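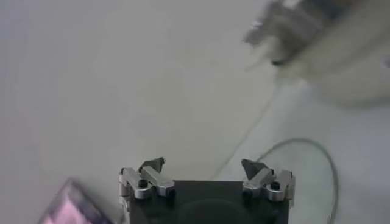 Steamed Buns to Plate

One small kitchen job: moving round white buns from an electric steamer to a plate. Written by Szu-yu Ho and Man-lok Fu, 2/11/24.

Setup

White table, steamer in the middle, white round plate to its right. The lid is clear glass with a knob.
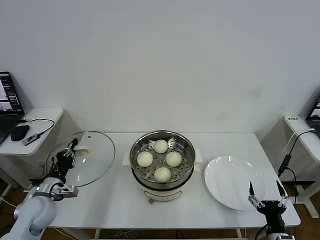 Notes

The buns sit on a perforated steel floor — label each bun separately, even when partly hidden. 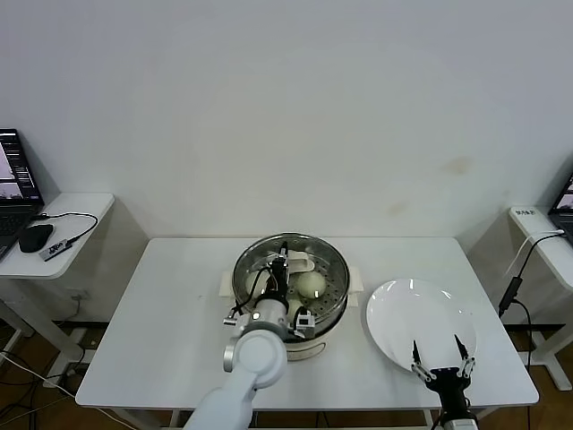
Buns in the basket, plate still empty.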